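Student project: is sorting a box of odds and ends by gripper a fair test of anything?

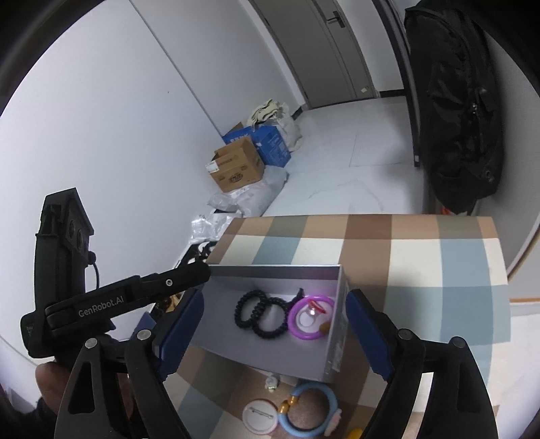

Eleni Ionescu

Posted in October, 2 answers

I help out with the sixth form engineering club at Iltwood and our project this term is tidying small items with a hand-held gripper. The student holds the gripper, picks up the light-grey box, moves it, puts it down, then does the same with whatever is lying on the tablecloth. Every go is recorded. The plan is to end up with enough recordings to train a small model and enter it in the Hinitz regional round.

I have my doubts. The students chose the objects: coil hair ties, beads, a bangle, a badge pin. The box is the easy bit, as it has flat sides and the two pads get a decent hold on it. Beads are another matter. They've set themselves a target of 200 goes and I can't find anyone who will tell me why it's 200 and not 50 or 5,000. The handbook just says "a suitable number".

Also, is a plaid cloth a bad idea? One parent swears it will confuse everything.

kolev_bench

Your doubts are fair. We ran much the same thing at our school last year and recorded 1674 goes, and I would swap the lot for a third as many done properly. Ours were nearly all the same student, same table, same starting spot. The model did very well at that table and was hopeless in the hall.

So for your lot: change who holds it, move the box between goes, turn it round. Leave the plaid alone for half of them and use a plain cloth for the other half, then you can answer the parent with results — more than most entries manage.

On the beads, I'd drop them from the scored part. Keep them in for interest if the students are fond of them. Check the badge pin as well. A flat thing lying on cloth is harder to get hold of than it looks, and you can lose a whole lunchtime to it.

As for the target, 200 is somebody's round number. Write down how many goes were thrown out and for what reason. Judges ask.

Sovusero

just buy a proper arm, hand-held ones are a waste of time imo. plaid is fine

Comments

tmarsh: "Just buy a proper arm" with what money?

Eleni Ionescu: Thanks kolev_bench. We counted up and 182 of the goes so far start from the same corner of the table, so that's us told. Plain cloth ordered. Still not convinced a model will come out of it, but the students can at least say what they tested.

kolev_bench: Put that 182 in the write-up, don't hide it.

Contact us | Copyright of posts remains with their authors | Back to top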